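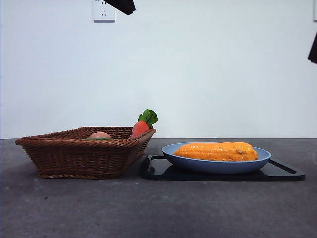 Idalina Coelho reckons a basket on the bench is just a junk drawer with the lid off, and she wrote that on the feedback sheet last time in capitals, so start with her. Read it out. Wait for the laugh. Then say she's half right.

Hello, thanks for having me, toilets are down the hall on the left, tea at half past ten. Phones on silent pls.

Talk is called One Basket. Twenty-five minutes if I don't waffle. Questions at the end but yell out if you can't hear.

OPENING BIT
Who has a basket in the kitchen. Hands up. Who knows what's at the bottom of it. Hands go down, they always do.
Mine, May, tipped it out on the floor: batteries, a birthday candle, the bracket off a blind, a mandarin gone hard as a golf ball. Also a voucher for Destari that ran out before we moved house.
Point is it had no job. Give it a job.

THE BASKET ITSELF
Talk to the slide. Wicker, wide, shallow, sloping sides. Shallow matters more than people think!! Deep basket = things go down and don't come back. You want to see the top of whatever's in it from across the kitchen.
Thick rim is good, gives you something to grab. Thin rims unravel at the corners first. I've glued mine. Glue didn't hold. Ended up with fishing line, which did.
Brown on dark grey, looks alright. Don't go on about colour, last time I lost ten minutes to a woman with a strong view on white cane.
Price: mine was from the market at Macedo, can't remember what I paid, don't make one up if asked.
Washing wicker. Warm water, soft brush, bit of dish soap, dry it outside out of full sun. Not the dishwasher. Someone will say they've put theirs through the dishwasher. Say good on you.

WHERE IT SITS
Against the wall, off to one side. Left if you're right handed, so the chopping happens on the right. Swap it if not.
Mind the power point. Leave room under it for a kettle cord, or you'll shift the basket every morning and by the second week it's living on the fridge.
Dark tops with a speckle hide crumbs. Lovely, until you wipe it with a white cloth. Wipe it anyway, both ends, lift the basket, don't go round it. (Do the going-round-it mime.)

[pass round the tape measure here, get it BACK this time]

Measure before you buy. I didn't. First one I got hung over the edge of the bench and I clipped it with my hip twice a day for a month. 300 mm is plenty deep front to back for most benches, leaves you a working strip in front. If your bench is narrower than normal take a bit of newspaper cut to size along to the shop and sit the basket on it. People will look at you. Fine.

WHAT GOES IN
Things that are on their way somewhere and get eaten or used this week. Fruit. Rolls. The kids' play food if the kids are in the kitchen with you, and they will be.
What dosen't: mail, chargers, coins, medicines, keys. Keys get a hook. Everyone argues about keys. Let them argue for a minute, then move on.

Slide change
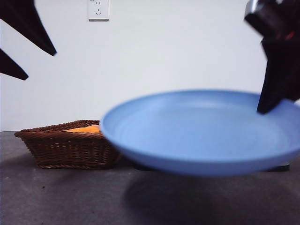

Words: Cristóvão Ramalho
Trendstead Home Talks, notes for speaker, please leave on lectern

PLATES
Right. Plates. Light blue plastic, round, raised rim, the sort that gets used for everything from toast to paint. Ask who's got some. Everybody.
I used to keep ours in the basket. Bad. Plate sits flat on the fruit, fruit underneath gets forgotten, see golf ball above. Plates want their own spot, flat stack or a rack, next to the basket if there's room, never in it.
Rule at our place: plate comes out, plate gets used, plate goes to the sink. It does not stop at the basket on the way. Took ages to stick. Still catch people at it (me).
Plastic scratches. Don't scour. Bicarb paste for the orange stain off pasta sauce, leave it overnight, rinse. Works on ours, not on the really old ones, those go in the picnic box.
Same colour plates = stack looks tidy even when it isn't. Cheap trick. Say so.

Something orange in the basket always looks good, btw. Can't explain it. Skip if short of time.

THE RESET
This is the main bit, SLOW DOWN.
After tea, before the telly. One song long.
Basket: take everything out. Everything. Onto the bench.
Look at it. Anything soft gets eaten or goes in the compost.
Anything that isn't food, walk it to where it lives. If it doesn't live anywhere that's a different talk.
Shake the basket over the sink. Wipe under. Basket back, same spot.
Food back in, oldest on top.
Done. Song's probably still going.

Do it live if they've got a table up the front. Get someone up to help, not the bloke from the front row again.

Story for here: the Pasten share house. Shared kitchen, one bench, one basket, and the bottom of it hadn't been seen since whoever signed the lease. They started the reset with a roster, roster lasted a week, then they dropped the roster and just did it whenever the radio news came on at seven. Still going when I visited. Basket had pears in it and a cat toy. I said nothing about the cat toy.

NUMBERS, IF THE NUMBERS MAN IS IN
873 people filled out our newsletter form. Most common thing found at the bottom of the basket: batteries. Second, pens that don't work. Third was teh one I like, allen keys. Don't read the whole list, it's on the handout.

QUESTIONS I'LL GET
Do I need a liner? No. If you're fussy, a tea towel, swap it when you swap the others.
Fruit flies? Eat the bananas. Also the shake over the sink does a lot.
Can I have 2 baskets? You can. You'll end up with two junk drawers, Idalina wins.
Wire or wicker? Wire's easier to clean and marks soft fruit. Wicker's kinder, catches crumbs. I've gone wicker.
Mouldy wicker? Vinegar and water, outside, windy day. If it still smells, it's gone, make it a planter.
Plates on open shelves? Yeah if you use them every day, otherwise they just get greasy.

FINISH
Handouts by the door, take one for the neighbour. Tape measure!!
Homework: go home, tip it out, write down the bottom thing, send it in. Best one gets read out next month.
Stack the chairs, lights, key back through the slot.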